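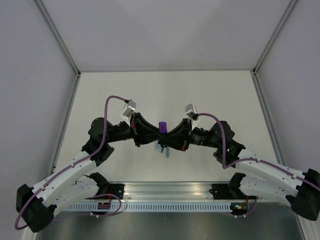

What does a two-arm cell need that a one-arm cell does not? A shared coordinate frame for both arms, and a cable layout that survives both of them moving at once.

Visit report, Studora open day, 2 May 2025

The tour started in the Bradard hall and took 60 minutes, with a further stop at the Gokuvia test bench. Most of the time went to the two-arm cells. Each is closed in with smooth gray panels and built on aluminum profile, with the arms mounted at the front edge as near mirror images. Every gripper has its own sensor unit above it. The purple cables are tied to the white links with small ties and left with a generous loop at the wrist. Wiring runs in a slotted duct below the front profile.

The task on show was handling a small part with a purple cap, both grippers closing in on the same spot. Our guide gave the target as 100 cycles per shift - low, but the cell is used for method work. Calibration is repeated every 2 hours.

Questions on cable life were passed to Giannakopoulos, the integrator. Their written reply is due later in May. Parking is behind the hall, entrance on the north side.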